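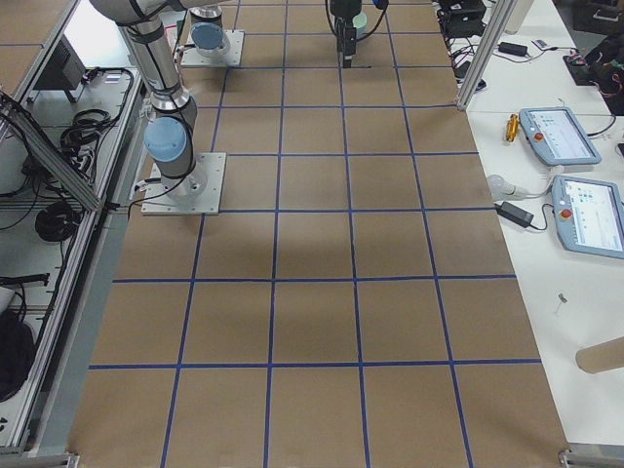 I have been cutting my own sewing patterns since February, having put it off for years. The shop patterns never fitted me across the shoulders and I was tired of altering them. I'm still a beginner, so treat these as notes from someone who has spoiled a fair bit of cloth.

My first attempt was a plain shirt with no collar. I drafted it from a shirt I already owned, laying it flat and pushing pins through the seams to mark where they ran. It works well enough for the body pieces. It does not work for the sleeve head, which has a curve you can't get flat whatever you do to it. Krešimir Mujić, who takes the evening class I go to in Ellgate, told me to stop copying and measure the armhole instead. He was right, though it took me a second sleeve to admit it.

The armhole on the finished shirt measures 26 cm from shoulder to underarm along the back. I had written 19 in my notebook, which was the straight line and no use to anyone. If you keep a notebook, write down which way you measured.

Paper

I started with proper dotted pattern paper from Truvero. It's good paper and it folds without tearing, but I was getting through it quickly because of my mistakes. Then I tried baking parchment, which slides about, and the backs of old wallpaper rolls, which curl up the moment you let go of the end.

What I use now is plain brown parcel paper. A heavy roll costs very little, takes a pencil well and stands up to being traced round several times. Creases do show, and they stay, so I keep the roll upright in the wardrobe. For squaring up, I put down lines of blue painter's tape over the paper, making a grid of roughly square cells, and check the grain line of each piece against those. Tape isn't a ruler. One of the upright strips in the photo has torn and bent where it lifts, and a few of the others waver, so measure from a drawn line if the distance matters.

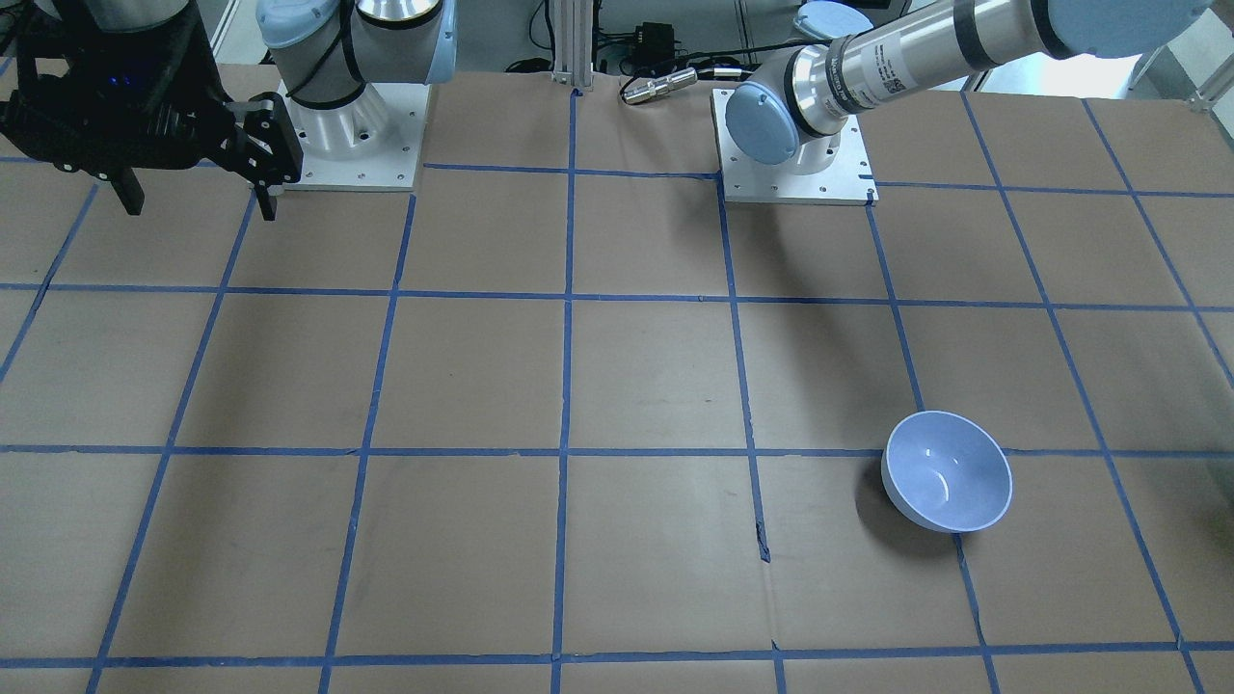

Drafting a trouser block was the next job and it went badly. I followed the instructions in a library book, which assumed the waist sits at the waist. Mine sit lower. The first pair came up so short in the back that I couldn't sit down in them. I unpicked the seat seam, added a wedge of spare cotton and wore them for gardening.

The second pair was better. I raised the back by 2 cm, lengthened the crotch curve and left the front alone. If you only change one thing on a trouser pattern, look at the back first. I made the test pair from an old Nel duvet cover, washed so many times that it hung like proper trouser cloth. New sheeting is too stiff and will tell you lies about the fit.

Blue tape and brown paper also did for the pocket bags, which I had been cutting by eye. A pocket wants to be deeper than you think. I lay my hand on the paper, draw round it loosely and add the seam allowance afterwards.

Things I would do differently

Mark the notches before cutting anything. I forgot them on both sleeves of the first shirt and had to guess front from back.

Press every seam as you go. It is dull and it makes more difference than the sewing does.

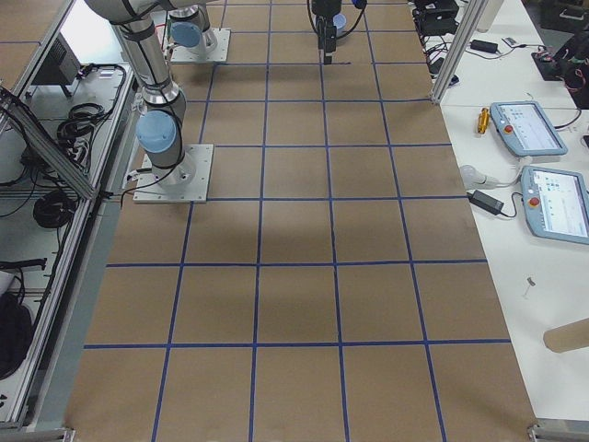
What's next

I want to try a lined jacket before the winter. I have nearly 300 grams of horsehair canvas that came in a box from the Stunetberg market, along with some shoulder pads I probably won't use. Krešimir says to make a waistcoat first. I've bought the buttons for one, so I suppose that's settled, and I'll put the draft up when the front lies flat.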